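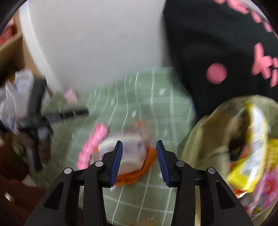
May 25, 2023 — dye bench, Nudton

Third bath of the madder series. I write this in the evening because in the afternoon my gloves were red and I could not touch the notebook.

Yesterday the pieces were mordanted with alum and left overnight in the covered bucket. In the morning I rinsed them one time only. Dewanti says one rinse is enough if the alum was weighed correctly, and I weighed it two times, so I trust it.

Fabric today: the plain cotton from Rarnine, washed, 155 g dry weight for the whole batch. I cut it into eight strips and marked each one with a knot in the corner. Please do not mark with pen again. The pen on the November strips moved into the cloth and now we cannot read which is which.

The madder was ground fine and soaked in warm water before heating. I used the well water from Lau, not the tap. The tap water here makes the color go to brown, and I was tired of brown. I put a spoon of chalk in the pot, as in the second bath.

Heating was slow. The small burner does not like to stay low, it wants to go up when you look to another side. I stayed beside it and stirred. At 40 degrees the water had already a strong orange color, and I put the strips in, all together. I kept the temperature under the limit we agreed, except one time when Ridwan Pattinasarany called from the gate and I went to help him with the delivery. When I came back it was too hot, I think for some minutes. I took the pot away from the fire and added cool water. Strips 5 and 6 were on the bottom and they may be affected. I write it here so that we don't make a theory from them later.

Result, still wet: a good warm red on most strips, more even than the second bath. Strip 3 has a pale line where it was folded. This is my mistake, I pushed it down with the stick and it stayed folded. Strips 5 and 6 look a little dull, but wet cloth lies, so I wait until they are dry.

I took strips 1 and 2 out early and dipped them in the iron water for a short time. Strip 1 went to a dark plum that I like very much. Strip 2 stayed longer and is almost black, with a hard hand. Too much iron for cotton, I would say. Dewanti may want it anyway for the sample book.

The pot is not thrown away. There is still color in it, and I want to try the wool yarn in the weak bath tomorrow. It stands under the bench with a lid — please don't use it for rinsing.

Costs, before I forget: the new sack of madder was 4,000 more than the last one. Same seller, same weight. Ridwan thinks it is the transport. I have asked Arus for their price, they did not answer yet.

To do:
Dry strips in the shade, then iron them and compare with bath two in daylight.
Cut a piece from each strip for the window test. Cover one half with card.
Buy a thermometer with a clip. The glass one is difficult to hold and to stir at the same time.
Ask Dewanti Mandagi where she put the old recipe sheet with the tannin step. It is not in the blue folder.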